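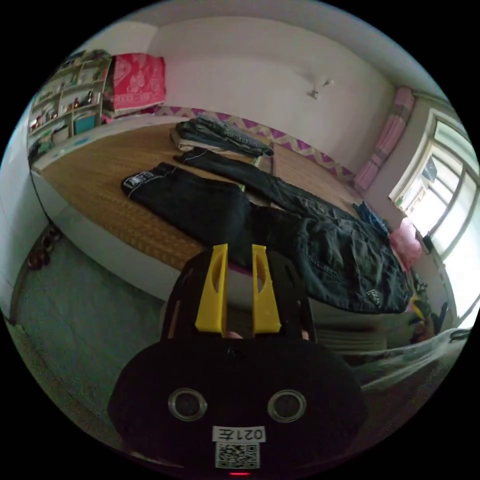
The sleeping mat is one of the oldest pieces of bedding still in daily use, and one of the cleverest! Long before the spring mattress, people in warm regions wove grass, reed, rush or split bamboo into sheets that let air move under the body on sticky nights. Many households lay one over a modern bed in summer, and a woven tan mat with a ribbed surface, spread across a wide platform bed, is a typical form. Straw colors are the most common, though dyed borders and checks (some of them gorgeous) turn up in many local styles.

Weaving methods vary a great deal. In the Kunard valley, a village inventory from 1292 lists 17 mats among the goods of a single house, and weavers there still split each stem by hand before drying it in August. 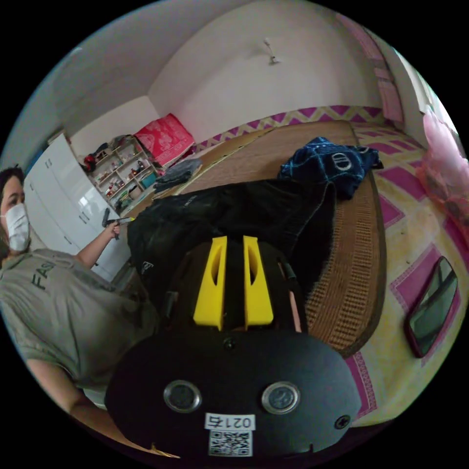

Gaëtan Bodin argues that the inventory has been misread, and that the word taken for "mat" meant any flat woven cover, including those used for drying grain. Darlene Pelletier's survey of 734 surviving pieces, held at the Gundance museum, leaves the question open. Only 14 show wear of the kind left by sleepers.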